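분류: 메일링 리스트 > 읽고 나누기 > 인터뷰·인물

보낸 사람: Homa Babaei
제목: Re: 3월 모임에서 읽을 글

Rongrong 님, 보내주신 글 월요일 밤에 받자마자 다 읽었어요! 조금만 보고 자려고 했는데 끝까지 읽고 나서 처음으로 돌아가 또 읽었습니다. 덕분에 다음 날 종일 졸렸지만 후회는 없어요.

Rongrong Yuan 님이 쓰셨습니다:
> 여러분, 3월에는 Dalal Kassab 님의 구술 인터뷰를 같이 읽으면 어떨까요.
> Plakau 교도소에서 편지 쓰기 모임을 이끌어 온 분이고, 인터뷰는
> Ignacio Soler 님이 진행했습니다. 전문은 132쪽이라 좀 깁니다.
> 시간이 없는 분은 앞의 두 장만 읽고 오셔도 괜찮아요.
> 사형제 이야기가 나오는 부분이 있어서 힘드실 수도 있으니
> 미리 말씀드립니다. 다른 글을 원하시면 편하게 답장 주세요.

저는 무조건 찬성이고요, 앞의 두 장만 읽기에는 너무 아깝다는 말씀부터 드리고 싶어요. 물론 첫 장도 좋습니다. Dalal 님이 처음 면회실에 들어갔을 때 무슨 말을 할지 몰라서 날씨 얘기만 했다는 대목, 그리고 상대방이 "저는 창이 없어서 날씨를 몰라요"라고 대답하는 대목에서 한참 멈춰 있었어요. 그 뒤로 편지 첫 줄에 꼭 그날 하늘 이야기를 쓰게 됐다고 하잖아요. 100통째 편지에도 구름 이야기가 먼저 나오는 걸 보고 (여섯째 장에 사본이 실려 있어요) 정말 뭉클했습니다.

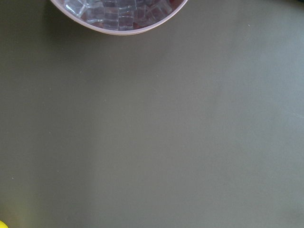 올리브색 탁자와 그릇 가장자리

그런데 제가 제일 좋아하는 데는 여덟째 장이에요. Ignacio 님이 용서라는 게 무엇이냐고 물으니까 Dalal 님이 대답을 안 해요. 녹취록에 그냥 "(침묵)"이라고만 적혀 있고, 다음 질문으로 넘어가지도 않고, 두 쪽쯤 다른 이야기를 하다가 갑자기 어머니 이야기로 돌아오죠. 어머니가 이웃과 틀어진 뒤에도 명절마다 그 집 문 앞에 접시를 놓고 왔다는 이야기요. 그게 대답이었구나 하고 저는 나중에야 알아차렸어요. 질문한 사람이 재촉하지 않고 기다려 준 것도 참 대단하다고 생각합니다.

피해자 가족을 만나는 부분은 의견이 갈릴 것 같아요. Dalal 님은 그분들께 먼저 연락하지 않은 걸 오래 후회한다고 하는데, 저는 먼저 연락하는 게 과연 옳았을지 잘 모르겠더라고요. 받는 쪽에서는 또 다른 폭력일 수도 있으니까요. Parviz Rashti 님이 예전에 피해자 지원 상담을 하셨으니 이 부분은 꼭 Parviz 님 말씀을 듣고 싶어요. 부담 드리는 거라면 죄송합니다!

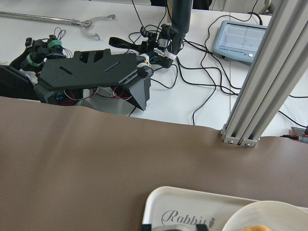
그리고 번역 이야기도 잠깐요. 넷째 장에서 "곁에 선다"로 옮긴 표현이 뒤로 가면 "지켜본다"로 바뀌어요. 같은 말을 다르게 옮긴 건지, Dalal 님이 일부러 다른 말을 쓴 건지 궁금합니다. 원문을 가지고 계신 분 있을까요? 제 느낌에는 둘이 꽤 다른 말인데, 뒤쪽 장은 형 집행 전날 밤 이야기라서 어느 쪽이냐에 따라 읽히는 게 많이 달라지거든요.

같이 읽을 만한 글로는 Pisharody에서 나온 짧은 소책자 『면회 시간』을 추천해요. 교도관으로 일한 분의 수기인데 문장이 담백하고, 같은 복도를 반대쪽에서 보는 느낌이 듭니다. 얇아서 지하철에서 다 읽을 수 있어요. 필요하신 분께는 제 책을 빌려드릴게요. (밑줄이 좀 많습니다.)
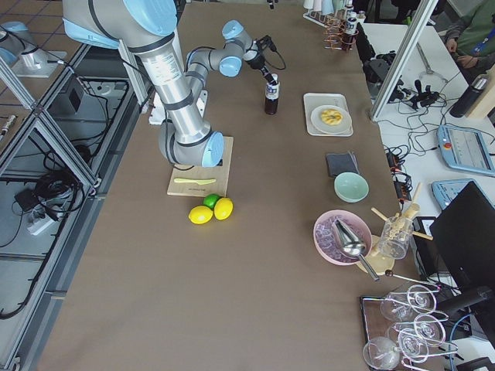

갈색 천 위에 세워 둔 흰 뚜껑의 짙은 갈색 병, 그 옆에 나무 도마

모임 방식은 지난번처럼 각자 한 대목씩 소리 내어 읽고 시작하면 좋겠어요. 저는 여덟째 장의 접시 이야기를 맡고 싶습니다. 먼저 찜했어요! 장소는 Wondov 2층이 저녁 8시까지라고 하니, 이야기가 길어질 것 같으면 시작을 조금 당겨도 될 것 같고요. 저는 5시 이후면 다 됩니다.

Rongrong 님, 혹시 Ignacio 님께 질문을 모아서 보낼 수 있을까요? 답을 못 받더라도 써 보는 것만으로 재미있을 것 같아요. 제 질문은 하나예요. 그 침묵이 실제로는 얼마나 길었는지.

Homa 드림

추신. 다섯째 장 각주 번호가 하나씩 밀려 있으니 읽으실 때 참고하세요.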